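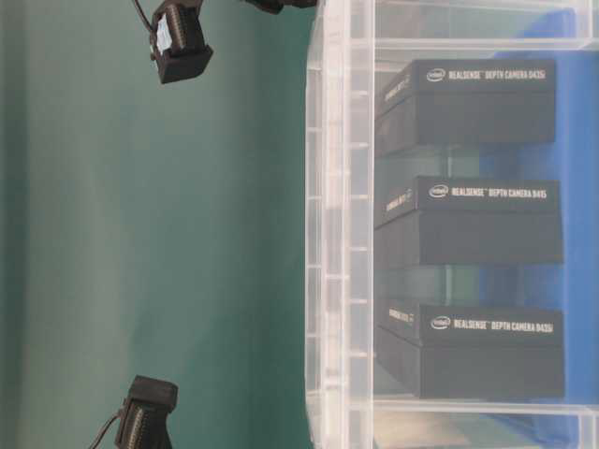 Fixed view. Gripper open, clear container with three camera cartons.

Home | Datasets | Data Cards | Tools | Contact

# Basach Clear Container Demonstrations

Posted in June by the Hosine Data Group

## Summary

Basach is a collection of remotely controlled robot demonstrations centered on clear plastic containers. It was recorded at the Saststead laboratory and is maintained by the Hosine Data Group. Each episode holds one attempt by one operator, from the first movement command to the moment the operator ends the recording.

The release contains 493 training episodes and 71 held-out episodes. The held-out episodes use the same robot and gripper but were recorded by operators who do not appear in the training portion. Users are asked to keep the two portions separate when reporting results.

## Collection Method

Operators drive the arm with the Robles hand controller. Motion of the operator's hand is scaled before it reaches the arm, and the scaling factor is stored with every episode. A foot switch engages and releases control, so that an operator may rest or reposition a hand without moving the robot. Periods when the switch is released are kept in the recording and marked in the `engaged` field.

Operators complete a practice session before recording. They are told to approach slowly, to avoid pushing a container across the work surface, and to stop if the arm reports excess force. No script is given for the path of the hand — differences between operators are part of the data.
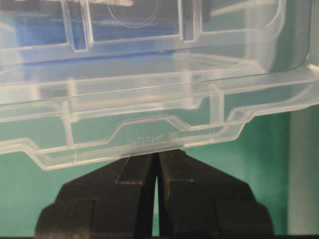
Wrist view. Black fingertips at the lower rim of the container.

## Contents of an Episode

Each episode folder contains the following:

- `fixed/` — color images from the fixed camera
- `wrist/` — color images from the wrist camera
- `arm.csv` — joint positions, gripper opening and commanded motion
- `operator.csv` — hand controller readings and foot switch state
- `notes.txt` — the operator's remarks, if any were made

All streams share one clock. Image files are named by time, and no frames have been interpolated. Where a camera dropped a frame, the gap remains and is listed in the episode index. Fixed camera images are stored in the orientation in which the sensor delivered them. The loader can rotate them on request.

## Questions Received

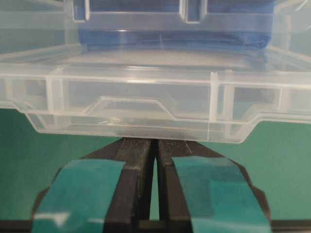
Why are unsuccessful attempts included in the release?

They show how operators recover from a poor approach, and they allow users to train and test methods that detect failure. Each attempt carries an outcome label entered by the operator and checked by a second reader. Users who want only successful attempts can filter on the `outcome` field.

## Known Limitations

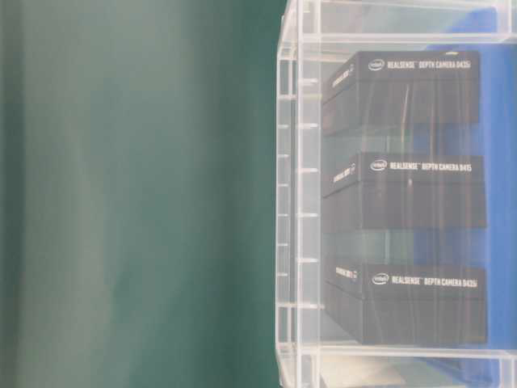 Clear plastic remains the main source of difficulty in this collection. Its edges can be faint in one view and bright in another, and a model may learn to follow whatever lies behind the wall in place of the wall itself. Printed contents add to this risk. The D435i and D415 lettering on the black cartons reads plainly through the container, and a policy trained on such views may come to depend on it. The blue backing visible between the cartons is a further strong cue. We recommend testing with other contents and other backgrounds before drawing conclusions about grasping clear objects in general.

Lighting was kept soft and even throughout. The collection therefore says little about performance under direct sun or strong side light. Operator remarks are uneven in length and should not be used as task instructions without review.

## Changes in Version 4

- Corrected the clock offset in episode 556 of the master index
- Added foot switch state to all operator files
- Removed duplicate wrist images at the start of several episodes

Episode numbers follow the master index, which includes practice recordings outside this release. Numbers are therefore not continuous.

## Use and Citation

The data may be used for research and teaching. Redistribution of altered copies requires a clear statement of the changes made. Please cite the collection as "Basach Clear Container Demonstrations, Hosine Data Group, Saststead" and include the version number.

Contact: Hosine Data Group, Saststead | © Hosine | Back to top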